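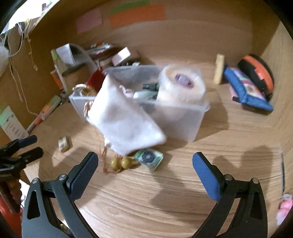 Pinça manual Hokside: a mola prendeu, e prendeu feio

Por Aileen Marquez | 01/12/2020

Vou direto porque tenho pouco tempo. Comprei a Hokside em maio, para gravar demonstrações de pegar e largar. Dois dedos pretos, pastilhas azuis texturadas na ponta. Gatilho na mão, mola de retorno. Simples.

Os primeiros meses, sem queixas. Leve, abre bem, as pastilhas agarram tecido e plástico melhor do que as da Pernwood que tínhamos antes. Cordões também, que é onde quase todas falham.

Depois veio a avaria. A meio de uma sessão larguei o gatilho e os dedos ficaram fechados. Puxei, nada. Abri à força com a outra mão e a mola soltou de repente, entalei o indicador. Nada de grave, uma nódoa negra, mas podia ter sido pior. Perdi 26 gravações porque o registo de abertura dizia "aberta" com a pinça fechada. Isto para mim é o pior: o sensor lê o gatilho, não lê os dedos. Se o mecanismo prende entre um e outro, os dados mentem e ninguém dá por isso.

Desmontei. O pino da mola estava torto e tinha comido o plástico da guia. Escrevi à Amaral, que vende isto cá. Responderam ao fim de 7 dias, mandaram um pino novo, sem instruções. Montei-o eu em roughly nada, vinte minutos. O manual fala da limpeza das pastilhas e não diz uma palavra sobre a mola!

Desde a reparação fiz cerca de 22 horas de uso e não voltou a prender. Mesmo assim agora:
- abro e fecho em vazio antes de cada sessão
- comparo o registo com o vídeo, logo, não no fim do dia
- se prender, pouso e uso uma chave de fendas. Dedos longe da articulaçao

Também experimentei a Tostov emprestada por uma semana. Mais pesada, cansa o pulso, mas a mola vem tapada e o sensor está nos dedos. Ideia certa. Pastilhas fracas, escorregam no saco de pano.

Nota: 2 estrelas em 5. Com guia metálica e uma tampa na mola dava quatro sem pensar. Quem já tem uma, veja o pino. Quem vai comprar, pergunte primero se já mudaram a peça, a mim não souberam dizer.

Pesquisar neste site... OK

Contacto | © Todos os direitos reservados | Voltar ao topo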